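Candard open day, anyone else go?

wbiwott
Posted Wednesday, 9:14 pm

So I finally made it over to the Candard open day after putting it off twice, and I'm so glad I did, even with the parking (bring change, the meter near the bakery won't take cards). They had coffee, they had those little almond cookies, and they let you stand and ask questions as long as you liked. Maëlle Ross ran the simulation room and she was lovely with my nephew, who asked her maybe a hundred things.

The part I keep thinking about was the living room job. It's all done in the computer first, an arm working over a big cushioned seat with a plank lying on it, and they told us they run 3000 tries of a thing like that before the real arm gets a turn.

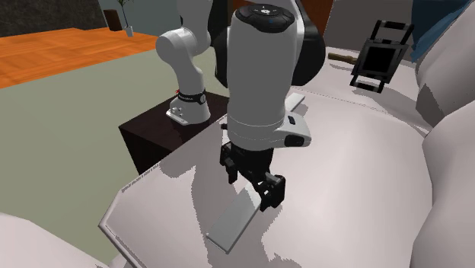
Elibariki Mrema
Glad you had fun, but 3000 tries on a computer doesn't tell me much. Cushions squash and slide. I'd want to see it in a real den with a real dog in it.

wbiwott
Fair, and I did ask about that! Maëlle said soft stuff is the hardest part for them and she didn't pretend otherwise. Of one batch of 3000, 2167 went the way they wanted. I liked that she just gave us the number.

guremwood_pascal
That's better than what we got at the Kinyua demo last November, where it was all slides and a sandwich. I'd still side with Elibariki though. A third of the tries going wrong is a lot when it's my couch.

Elibariki Mrema
Closer to a quarter, Pascal, but yes, my couch too.

CL_Yu
I was in the 60-person group after lunch and we hardly got to ask anything, so go in the morning if they do it again. Did anybody find out whether kids can come to the spring one?

wbiwott
They can, my nephew already has his name down. I'll post the sign-up sheet when I find where I put it.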